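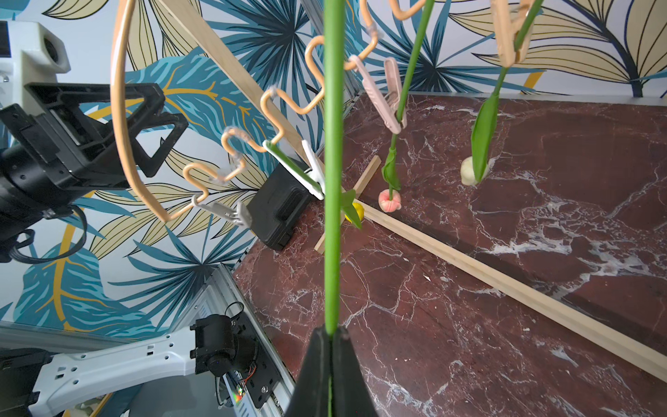

Somtochukwu Eze wrote in under the November review to ask why I keep scoring these machines on chores a ten-year-old finishes before breakfast. A dishwasher, Eze pointed out, would fail every one of my tests and still be worth the floor space.

The objection is fair, and it changes how I want to write up the Calevora two-arm bench kit. A dishwasher gets dirty plates in fixed racks and a sealed box to work in. Someone else does the loading. The question for a bench kit with two general-purpose arms is whether it can take over the loading half of a job, where items arrive in no particular order and have to be put somewhere awkward. Hanging things up is a good case of that. It comes up with laundry, with herbs, with painted parts on a finishing line, and with cut flowers, the version I used.

Setup

The kit consists of two arms, two grippers, a wrist camera for each and the control software. Base plates bolt to a slotted aluminum rail. Assembly took me 90 minutes, most of it cable routing. The manual gives no bend radius for the arm cables and should. Calibration is a separate procedure and must be repeated whenever a base plate is loosened. I loosened one twice.

The chore

Take a stem, bring it to a clip on a hanger, leave it there, go back for another. The hanger hangs from a rack and is free to swing. Stock stems were tulips and similar, in mixed lengths. I treated the job as two separate problems, grip and placement.

Grip is the stronger of the two. The two-finger design suits a stem well if the approach is square to it. Closing force is adjustable in software, and the default is too high for anything with water in it. I settled on a setting well under the default and kept it there. Stems lying across one another are harder, as the planner tends to pick the one on top by area and not by height. A lift that begins on the wrong stem brings its neighbor along.

Placement is where the kit loses time. A clothespin wants one action to open it and another to insert the stem, so both arms are committed to a single clip. Meanwhile the hanger moves with any contact. The software has a wait-for-settle option, which helps, at a cost in cycle time that I would not accept on a paid line. Fixing the hanger rigidly would help more. It would also remove most of the reason for buying general-purpose arms.
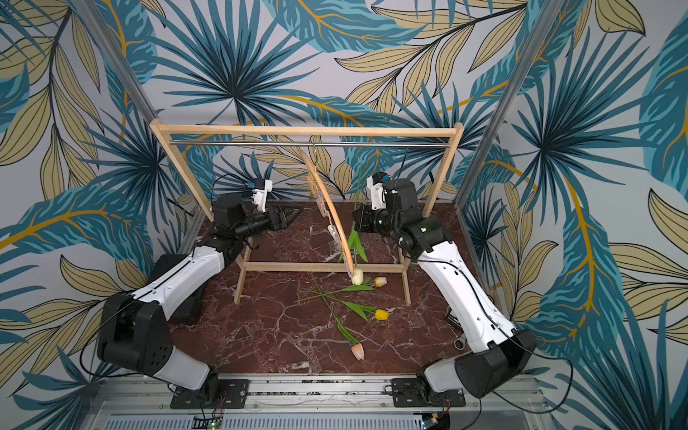 Both arms at the rack, with tulips on the floor in front.

Software

The teaching interface is adequate. Motions can be recorded by hand-guiding and edited afterward as a list of waypoints. Logging is better than adequate: every grip attempt is stored with its force trace, and the export opens in a plain spreadsheet. The vendor, Neltska, says the planner can hold up to 400 waypoints per arm. I did not get near that. The emergency stop is in software only — a poor decision at this price, and the main reason I would keep the kit off a shared shop floor.

Against the Trirkberg

Su-bin Hong lent me a Trirkberg single-arm unit for comparison. It is slower to teach and has no wrist camera, but its stop button is a real button. With one arm it cannot open a clothespin and load it. With open hooks in place of clothespins, it would be the cheaper answer for most small shops.

Verdict

Can it do the chore yet? With a person setting out the stems and checking the clips, it can do part of it. Left alone, I would not trust it with a batch I had to sell. As a development bench it is well made and the logs alone justify a look. As a household or shop appliance it is not ready, and Eze's dishwasher remains the better purchase.

Updated 2019-03-19: corrected the section on closing force, which had the default and minimum settings reversed.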